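Oral history bench notes, Plillavska border crossing recordings
2/25/24
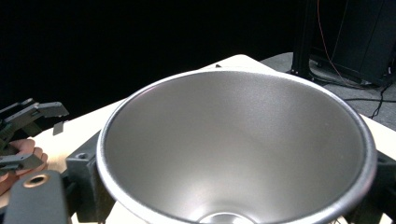
Metal bowl, inside face and rim.

Carried on with the Plillavska tapes. These are the interviews with families who were moved when the line was redrawn and the river became the boundary. 27 reels in the box, 4 of them with no label at all. Transferred two today and started on a third.

Reel 9. Speaker is a woman who was eleven at the time. She talks about the notice going up on the school door, then the argument at home over whether to take the stove. Good clear voice, some hum underneath. I took the hum down a little and left the rest alone. She uses the old name for the village on the far bank the whole way through, and the interviewer keeps correcting her to the new one. I've kept both in the transcript as spoken. Please don't tidy these up, the place names are half the reason anyone will want the recording.

Reel 10. Same interviewer, a man who worked the ferry until it was stopped. Runs to the end of the tape and cuts out while he is explaining the permit system. No sign of a second part in the box. Prodromos thinks it might be with the Brovon deposit, which was split off before any of this reached us. I've written to ask.

Permit cards: he says there were two colours, one for farmers with fields on the other side and one for everybody else. The Kettler catalogue lists only one. Either he is misremembering or the catalogue was made from an incomplete set. Flagged, no change made to our notes yet.

Michalis went through the first translation draft and has objections to "resettled". The word the speakers use is closer to "sent across". I agree with him. We'll use "sent across" in the transcripts and put the official term in a footnote the first time it turns up. That means going back over reels 1 to 8, sorry.

Page count on the petition file is 572, against 200 on the transfer sheet. I think the sheet is counting folded sheets in one part and leaves out the signatures altogether. Needs a proper look before we cite it anywhere.

Clostico export still drops the accents from surnames. Workaround is to save as plain text first and paste in by hand.

Left to do:
Finish reel 11, stopped just after the part about the customs shed.
Chase the Brovon list.
Ask Michalis for his September notes on the dialect words.
New spacers for the tape boxes, the old foam is crumbling.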